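Kerslake is a two-arm tabletop handling kit sold by Salbridge. It was released in March and is rated for loads of up to 2 kg per arm.
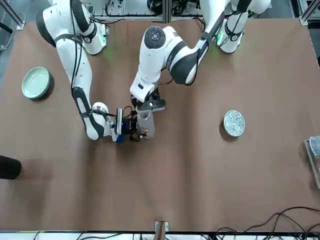
Both grippers at a grey cup

The arms can be programmed separately or as a pair. Program memory holds 1000 waypoints.
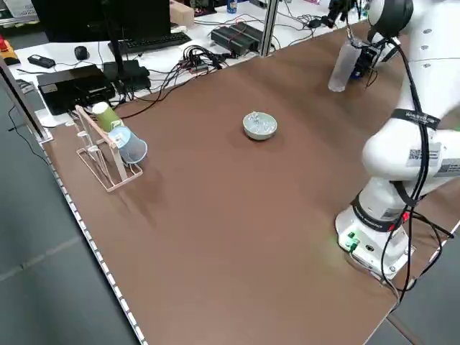 One reader of the Clolten catalogue objected that the manual, at 94 pages, leaves out gripper calibration. A revised edition covers it in an appendix.

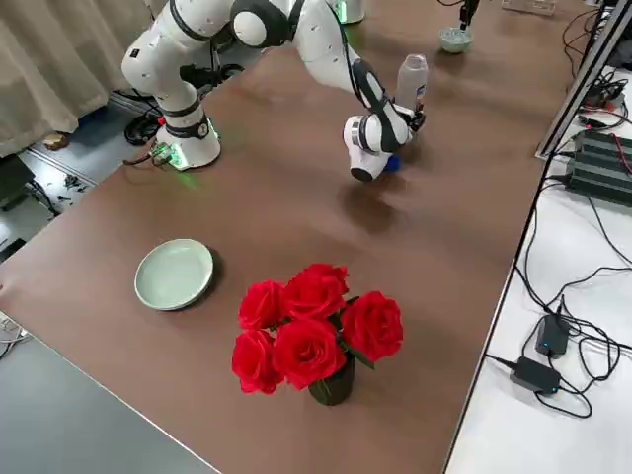
Hamdia Gidey

Servicing is modular, with joints exchanged as sealed units. 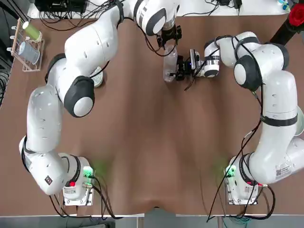 Transparent objects are a listed limitation of the vision software. For work such as the clear bottle, Salbridge specifies a camera beside the gripper, as on the right arm's wrist.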